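The planner returned no grasp at 4:10, and Renu Dubey read the log before she looked at the render.

Candidates sampled: 2,000. Candidates surviving the collision check: 40. Candidates above the confidence threshold: zero. The policy had then done what it was written to do in that case – stop, hold, and write a line to the log.

She opened the overview camera.

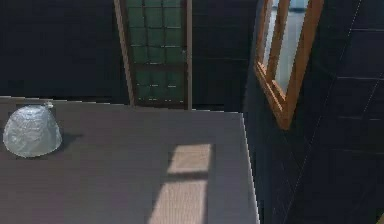

Overview camera, bag scene, window open.

The Kullunus simulator had rendered the tabletop correctly. The bag was at the left. The detector had placed its bounding box on the patch of sunlight, with a score of 0.27, and had given the bag nothing.

"It thinks the sun is the object," she said.

Azucena Jaramillo rolled her chair over from the next desk. She had written the segmentation module in February and was still the only person at Ulard who could read all of it.

"It has an outline," Azucena said. "It has contrast. I would have picked it too, if I had never seen a table."

"It has no height."

"Does the detector get depth?"

Renu checked the configuration. The depth channel was listed. Its weight was set to 0, and the commit message beside it said "temporary, for Flusstead demo." The date on the commit was 28th August. The demo had been canceled that same week.

She restored the weight and ran the scene again from the saved seed. The box left the sunlight. It did not go to the bag. It went nowhere, and the planner timed out after 5 seconds.

"Transparent," Azucena said. "The depth model drops returns on anything it can see through. I put that in because the real sensor does it."

"Then give me the second camera."
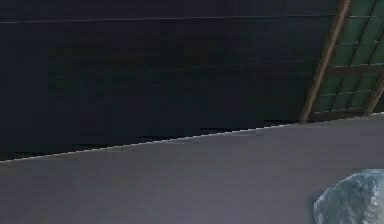 Second camera, same table. Bag at lower right.

Only part of the bag was in view, but the fusion step did not need all of it. It needed an edge that disagreed with the plane of the table. Renu wrote a test for that: fit the plane, compare the color residual from both views, and keep any region where the two cameras could not be explained by a flat surface. Sunlight on a table was flat from everywhere. A bag was not.

It took around 40 lines. Azucena read them standing up and asked for one variable to be renamed.

The third run produced a region at the left of the overview. The score was low – 0.51 against a threshold of 0.5 – and the planner accepted it without comment. The log recorded one candidate, an approach from above, and a target just below the knot.

"Execute?" Azucena asked.

Renu saved the seed under the name Ocampo, after the street she had grown up on, and added the scene to the regression suite. Then she pressed the key, and the log began to scroll.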